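# Notas – palestra sobre embalagens e rótulos (15 min)

**Abertura (sem slide)**
Perguntar quem leu algum rótulo esta semana. Esperar. Quem levantar a mão trabalha com rótulos, e deste público eu já sei o que esperar.

**Slide 2 – O problema**
- Na Previx, o briefing do detergente tinha 13 mensagens obrigatórias. A frente do frasco tinha lugar para três.
- Solução da reunião: diminuir a letra. Solução da reunião seguinte: diminuir mais.
- Pausa. Deixar rir quem já esteve lá.

**Slide 3 – Hierarquia**
- Primeiro o que é, depois o que faz, depois o que não se deve fazer com aquilo.
- O logotipo pode ficar menor. Dizer isto devagar, há gente de marketing na sala.
- Caso Orach: 40 versões do mesmo rótulo, aprovada a segunda. Não comentar o orçamento.

**Slide 4 – Distância de leitura**
- Aprovamos tudo na tela, com zoom, sentados. O cliente lê de pé, com pressa e sem óculos.
- Teste barato: imprimir, colar no frasco, largar em qualquer canto e dar uns passos para trás. 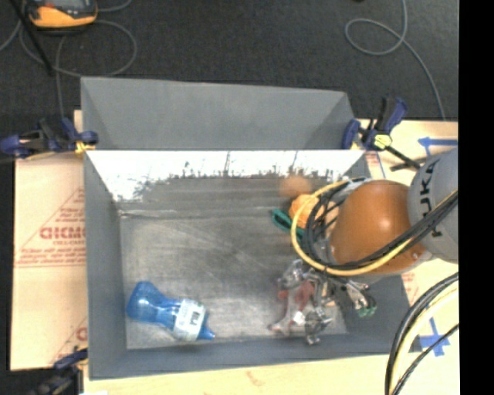 - Se o nome do produto não sobrevive a isso, o parágrafo sobre a fragrância também não vai sobreviver.
- Frasco curvo come as laterais do texto. O pessoal da Clovton descobriu depois de imprimir – mencionar com carinho, são patrocinadores.

**Slide 5 – Fecho**
- Pedir que cada um corte 20 palavras do próximo rótulo.
- Perguntas. Se vier a do QR code, responder curto e olhar para o relógio.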